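Robot Software in Practice, Session 6
Perception and planning for two-arm sorting
Handout by Begoña Cuesta. Lab support: Arif Abeysekara. Revised July 9, 2025.

Read this before the practical. Bring your notes on frames and transforms, as we will not go over them again.

1. What the task asks of the software

Spoons are to be sorted into coloured trays by two arms. Written down like that it sounds finished. The demos you will find online make it look finished too, and you should ask of every one of them how many takes were thrown away.

The Likik stack we use has three parts: a detector, a grasp planner and an arm scheduler. Each has its own idea of what went wrong when a run fails, and they seldom agree. Log all three.

2. Perception

Shiny metal is bad for depth sensing. The detector reports a confidence for each spoon and students tend to believe it. Don't. In our October trials Hugo Nieto put the threshold at 75 per cent and still got 27 false grasps over 40 runs, most of them where one handle crossed another. The score tells you how much a patch looks like the training set. It says very little about where the handle is.

Translucent trays bring a separate problem. The edge you see and the edge in the depth map may differ, so check both.

3. Planning

The planner treats each spoon as a rigid thing lying alone on a flat table. In a pile this is plainly false. Lifting one spoon moves its neighbours, and the plan made for them is stale from then on. Oluwaseun Ogbonna's patch replans after every lift. It is slower, and I have yet to see figures that convince me it is better on sparse tables.

The scheduler locks the middle of the table to one arm at a time. Papers call this coordination. I call it taking turns.

4. Views used in the exercise
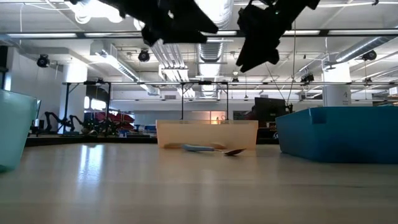
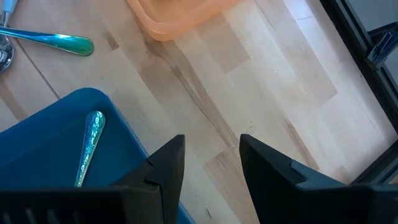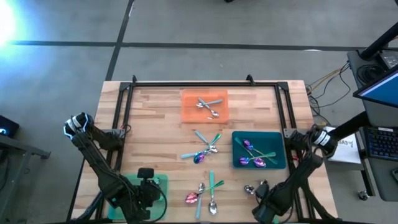 Fig. 6.1. Trays and spoons from three viewpoints: side view (top), wrist view (middle), head view (bottom).

5. To hand in

Pick one view and mark the spoons you would not trust a detector to separate. State which of the other two views would help, if any. "Add more cameras" will not get marks unless you say what the fusion step does when they disagree.

Page limit: one side. Send it to Bontu Sisay, who also has the log reader and the list of known faults in the scheduler (26 at last update).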